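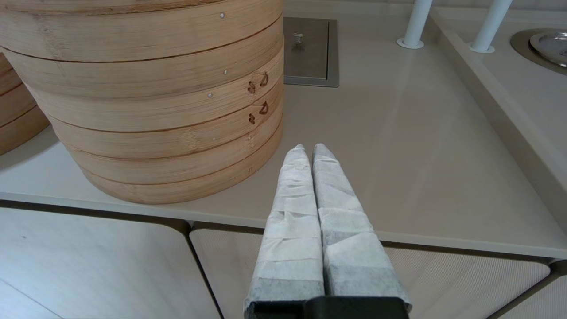 Lefteris Mavromatis says bamboo is a tree. He says it in capital letters, and he gives his evidence: it is taller than his house, it is hard enough to knock on, it makes shade, and birds sit in it. "If that isn't a tree," he writes, "then I don't know what a tree is."

Well, Lefteris, let's find out.

Bamboo is a grass. It belongs to the same big family as wheat, rice, corn, and the green stuff you are told to keep off in parks. If you lined up the whole grass family for a photo, bamboo would have to stand in the back row, and even then you'd probably only get its knees.

## But it's so hard!

It is. Being hard doesn't make you a tree, though. Walnuts are hard. So is math.

To see the difference, think about how a tree grows. A young tree starts out skinny. Every year it adds a new layer of wood just under the bark, all the way around, and so the trunk gets fatter. That's where tree rings come from. A very old oak can have a trunk so wide that you and your friends would need to hold hands to hug it, supposing you could get your friends to agree to that.

Bamboo doesn't do this. It adds no rings and no yearly layers. A bamboo stem (the proper word is **culm**, which rhymes with nothing useful) pokes up out of the ground already as fat as it is ever going to be. If the shoot is as thick as your arm on its first morning, it will never be much thicker than your arm. It only gets taller.

Imagine if people worked this way. You'd be born with grown-up-sized shoulders and then spend the rest of your childhood stretching. Doorways would be awkward.

## How fast does it go?

Fast. The speediest kinds of bamboo, on a warm, wet day when everything is going their way, can grow nearly a yard in 24 hours. Most kinds don't manage anything like that. A patch in somebody's back yard might do a few inches a day in spring and then stop to think about it.

There's a patch behind the library in Brositz, and one May a shoot there went up 5 inches between one day's closing time and the next. The tallest culm in the same patch was 264 inches, or 22 feet, when it was finally measured. It was measured by laying it down on the parking lot. (It had already fallen over in a storm. Please don't chop down a library's bamboo to measure it.)

The secret is in the packing. Cut a fresh shoot in half the long way and you'll find all its sections already inside, squashed up together like a folded paper lantern. When the shoot grows, lots of those sections stretch at once. A tree branch mostly grows at its tip, so it's like one person pulling a rope. Bamboo has a whole team pulling, each at their own bit.

After two or three months, a culm is usually as tall as it will ever be. It then spends several years just getting tougher. This is also how some uncles work.

## The bumps and the gaps

Run your hand up a bamboo pole and you'll feel a bump, then a smooth part, then another bump. The bumps are called **nodes**. The smooth parts are called **internodes**, which only means "the parts between the nodes," so you've learned two words for the price of one and a half.

In most bamboos, the smooth parts are hollow. At every node there's a solid wall across the inside, a bit like the floors in a tall building. Those walls stop the tube from getting squashed flat when the wind bends it.

You can test this yourself.

1. Roll a sheet of paper into a tube and tape it shut.
2. Stand it on its end and put a book on top. It will probably hold, and you can feel pleased.
3. Lay the tube on its side and press down in the middle with your hand. Squish.
4. Make another tube, but stuff a few tight balls of paper inside, spread out along it. Press again.

The second tube should put up more of a fight. Your paper balls are doing the job of the nodes. If it didn't work, your paper balls were too small, or you sat on it.

## What goes on underground

Now for the sneaky part. What looks like a forest of separate bamboo plants may be just one plant with a lot of stems.

Underneath, bamboo has thick stems that grow sideways through the soil. They're called **rhizomes** (RYE-zomes). Some bamboos have short ones and stay in a polite bunch. Gardeners call these *clumpers*. Others have long ones that head off in any direction they like, and those are called *runners*.

A runner does not know what a fence is. It doesn't know about property lines, flower beds, or your neighbor's feelings. In Bindton there's a street where two families have been disagreeing about one bamboo plant for longer than most of the children on it have been alive. The plant has stayed out of it and is now in a third yard.

If you ever plant bamboo, find out which kind you've got first. Then find out again from somebody else.

## Flowers, eventually

Most plants flower every year. Bamboo can't be rushed.

Plenty of bamboo species wait decades to bloom, and some wait more than 100 years. Then many of the plants of that species may flower at close to the same time, even ones growing far apart. Scientists are still working out how the plants keep track. They have no calendar, and no pockets to keep one in.

After flowering, the plants often die. It sounds like a sad ending, but they drop a huge number of seeds first. So many seeds, in fact, that rats can't eat them all. They do try. In some parts of the world a big bamboo flowering is followed by a big increase in rats, and once the seeds are gone, the rats go looking for farmers' crops. People there keep an eye on the bamboo for this very reason, and they don't find the flowers as charming as you might.

## Who eats it?

Giant pandas, obviously. You knew that. You've known it since you were two.

Here's the odd part. A panda is a bear, and its insides are mostly built like those of an animal that eats meat. It's not very good at digesting bamboo. A lot of what goes in one end comes out the other looking only a little surprised. So the panda has to eat for most of its waking day, just to get enough out of it. Imagine having a meal that took until bedtime, and it was all celery.

People eat bamboo too, but only the young shoots of certain kinds, and they need to be prepared properly. Many are bitter when raw, and some contain poisons that have to be cooked out. So don't go munching on the hedge. You aren't a panda, and even the panda is having a hard time.

## What people make with it

Because bamboo is light, strong, and back again so soon, people have been making things out of it for thousands of years. You can find bamboo fishing poles, flutes, fences, mats, ladders, bridges, chopsticks, and hats. In some cities, workers have put up bamboo scaffolding around tall buildings and climbed all over it.

One of its best tricks is that it splits. Tap a blade into the end of a culm and it will come apart in long, straight strips, because its fibers all run the same way, up and down. Strips like these can be bent into a circle, and once you can do that, you can make a steamer basket.

A steamer is a clever thing. The baskets stack up over a pot of simmering water, with a lid on the very top. Steam rises through the gaps in the bottom of each basket and cooks whatever's inside: dumplings, buns, fish, broccoli if you must. One pot of water can cook several layers of dinner. A metal lid would collect drops of water and drip them onto your buns, making them soggy. A woven bamboo lid lets some of the steam out and soaks up some of the wet, so the buns stay fluffy.

Steam is hotter than it looks, by the way, and it's quick. Have a grown-up lift the lid. They've been waiting all day to be useful.

## So is it a tree or not?

It's not, Lefteris, but you're in good company. Plenty of people who have walked through a tall bamboo grove and looked up would have told you the same thing. And your birds don't care what it's called.

Some words to use at dinner, if conversation gets slow:

- **Culm:** the stem of a bamboo or other grass
- **Node:** the bump, with a wall inside
- **Internode:** the part between two bumps
- **Rhizome:** an underground stem that goes sideways
- **Runner:** the kind of bamboo your neighbor should have asked about

Next time we'll take on a question from the Mthembu twins, who want to know why onions make you cry and whether wearing swim goggles helps. They've sent along a drawing of the goggles. It's very detailed — there's a label for the strap.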